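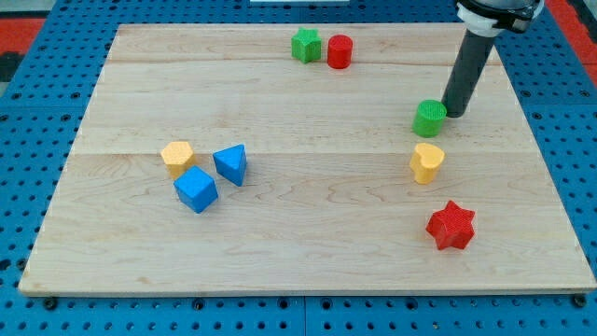 Blocks on the maple board at Sokeneck.

Hi! I'm Nele Gerlach and I run Sokeneck, a small after-school playroom over on Strobel Street. I'm looking for a part-time play leader for our afternoon group, and I'd love it if that were you (or your sister, or your neighbor who's great with kids).

The job is 16 hours a week, spread over the afternoons, plus 2 hours of paid setup time that you can fit in whenever suits you. The kids are between five and eight. They come in hungry and loud, so the first half hour is snacks and shoes and lost mittens, and then we get going. We build a lot, we paint a lot, and we read on the big rug until the parents show up.

I don't need a teaching degree. I do need somebody who's worked with young children before, even if it was summer camp or a houseful of cousins, and who can stay calm when two people want the same chair. If you can play an instrument, even badly, please tell me! Our ukulele has been sitting in the closet since my last play leader moved to Ollden.

Pay is $16 an hour. You get a paid break, your bus pass is covered, and we close for two weeks over the holidays. You'll need a background check before your first shift. I pay for it and Workgate handles the forms, so all you do is sign.

I work the floor too, so you won't be alone with the group, and I'll be right there with you for your first couple of weeks. After that I'd like you to plan one afternoon a week all by yourself. My last play leader did a whole month of cardboard boats, and the kids still talk about them.

To apply, send me a few lines about yourself and the phone number of one person who's seen you with kids. No fancy resume, please. You can email me through the contact page or drop a note in our mailbox by the side door. I'm reading everything that gets here by December 7, 2020, and I'll call people the week after.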